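Visit report: Firwood open day, 2023-10-27

Firwood opened its doors for one afternoon, and I went along because we are redoing our kitchen in March and I wanted to look at drawers. The building is at the far end of the Bridero business park. Parking was easy. The bus stop is a 7 minute walk away, on a road with no sidewalk for part of it.

You sign in at the front desk and get a paper badge. After that you can wander, apart from the cutting hall, where they take people through in groups. I waited for the second group. The tour covered panel cutting, edging and the packing area, and it was loud enough that I missed a good part of what the guide said. Nearly 70 people had come by the time I left, according to the desk.

The part I came for was upstairs. Firwood has a suite of rooms set up with its storage furniture, and visitors can open whatever they like. The Garneso line is the one they were pushing. It has plain fronts with no handles, and you pull the drawers by a cutout in the top edge. 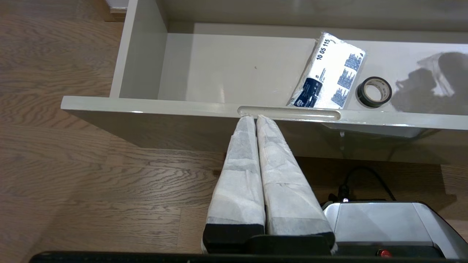

Drawers and storage

The light gray finish is glossy inside as well as on the front, and the bottom panel reflects the light a bit. I would expect it to wipe down easily, but it also shows every speck. The finger pull is an oval recess. My hand fit with no trouble, though I have small hands – try it yourself if you don't.

The drawers are wide and shallow. A wrapped pack of paper towels or napkins lies in one without using much of the width, so for table linen, paper goods and flat things they make sense. Mixing bowls would have to go somewhere else. There is a metal runner bracket underneath, and I asked whether the runners can be replaced later. They can, and the part is ordered through the dealer, Uddin in our case.

I also tried the tall cabinets across the hall. They were fine, but the doors need more clearance than our kitchen has. The corner unit was too deep for me to reach the back shelf.

Prices are not shown in the rooms. You get a printed list at the desk on request, and it does not include delivery or fitting. Lead time for Garneso was given as 4 weeks, longer for special widths.

Coffee was free and there were plenty of chairs. The whole visit took me 2 hours, including the wait for the tour. I took home the price list and a small sample of the gray, and I still need to measure the wall beside the stove.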